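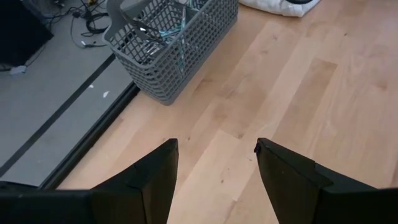

I wash dishes by hand most nights, and I have been told since I was a kid that a robot would take over soon. I am 45 now. So I went back and read my old notes on the subject, and I want to put down where I think things stand as of January 23, 2024.

My dishwasher already does the washing part. It is a box with a pump and it does the job. What it can't do is the stuff on either side: clearing the table, scraping, loading, and then putting the forks with the forks. That last one takes me a couple of minutes and I do it while talking on the phone. For a machine it is still a research problem.

Cutlery is hard for a few dull reasons. It is thin and it lies flat, so a gripper has to get its tips right down on the table. It is shiny, which is rough on cameras. And it tangles. Pull one fork out of a full basket and two spoons come with it.

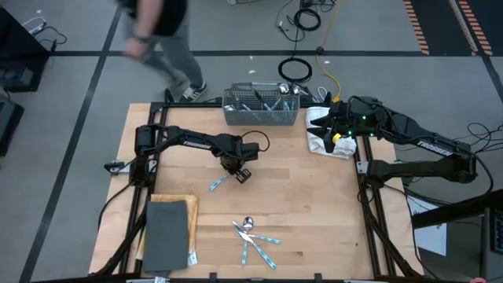

Two arms, a basket of cutlery, and a few pieces on the table.

My friend Wendy Penrose worked on packing lines at Crabtree for years, and she doesn't think much of any of this. Her view is that a shop will buy a robot when it can do one dull thing all shift without somebody standing next to it. Crabtree had an arm that moved cartons, 261 an hour, same carton every time. When the carton size changed they had to call a guy. A kitchen drawer changes size and contents every day.

I think she is right about now and maybe wrong about later. Two-arm setups have gotten a lot cheaper, and people are teaching them by showing them the job over and over, which seems to work better than writing out rules. Folding a towel or picking up a spoon looks possible. Doing it 20 times in a row in my kitchen, with the cat on the counter, does not look possible yet.

So no, I wouldn't wait on one. If you need help with dishes this year, get a decent dishwasher and a drying rack. I'm going to look at robot vacuums again in February, mostly because the old one keeps eating the fringe on the hall rug.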